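### 4.2 Layout of parts at the kitting table

The second part of the study looked at how small electrical parts are set out before they are gathered into a kit. Pidell kits are put together at a white table made up of two sections. Loose parts are kept by type in yellow plastic bins at the left and right, and the kit is collected in a shallow stainless steel tray between them. The work reported in this section was done on 23 February 2018.

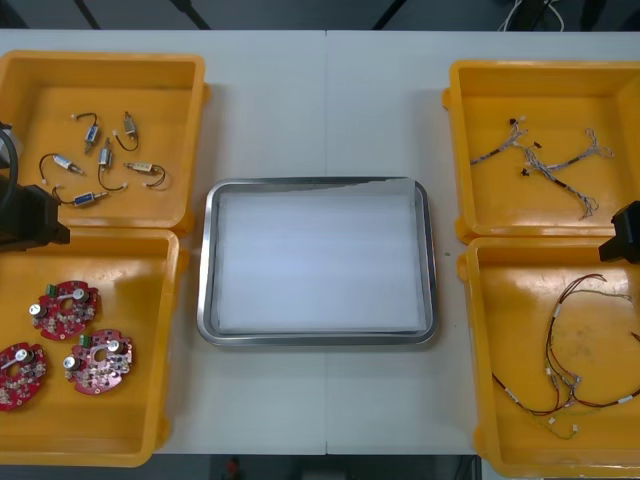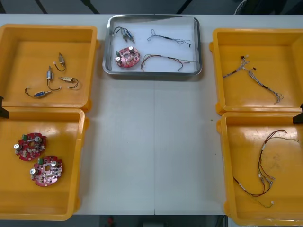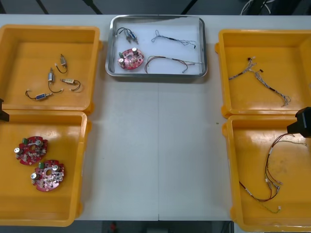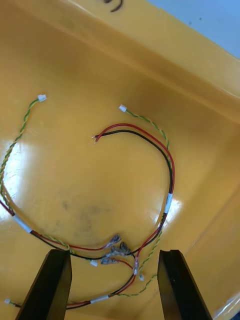 **Figure 5.** Parts and trays at the kitting table. The first three views show the table with its yellow bins and the steel tray; the last is a close view of wire harnesses in a yellow tray.

Three kinds of parts matter for the discussion: solenoids, round red circuit boards, and wire harnesses. They differ in how they lie when put down, and this had more effect on the layout than their size or weight.

The solenoids are small, with a short lead ending in a white connector. They were placed in the upper left bin without dividers. The leads are stiff enough to hold a curl, so a solenoid seldom lies flat against its neighbor. In the first view of Figure 5 there are six in the bin, and in the second and third there are four, with a pair in the steel tray. Labels were of little help in sorting. The bodies carry different labels, some bluish and one beige, and we treated all of them as the same part.

The circuit boards were kept in the lower left bin. They have a central hole and a notched outline, and they were easy to find by color alone. We asked that boards be laid side by side and never stacked, as the capacitors stand well above the board and can catch on the one on top. The third view has two boards in the bin, close together, and one in the steel tray.

Harnesses gave the most trouble. A harness has no fixed shape, and several put down in one tray soon become a single tangle. In the last view, green-and-yellow twisted pairs run alongside red and black wires, and four spade terminals have come together in one bunch. White sleeves on the wires can be used to tell one harness from another, but only when they are not covered by other strands. Clive Crabtree, who set up the table, proposed tying each harness with a paper band. We did not adopt this, as the bands would have to be removed again before the kit was closed.

The order of parts inside the steel tray was left open. In the second view the solenoids are at the upper left with a board just below them, and the two harnesses lie to the right, one above the other. Putting the harnesses on one side kept their connectors away from the boards. The Lilen work instruction asks only that every part be visible from above, and we kept to that rule.

Glare was a minor problem. The floors of the yellow bins are glossy, and the overhead lighting leaves bright patches on them. A matte liner was considered and put off until June, when the Luik table is due to be refitted.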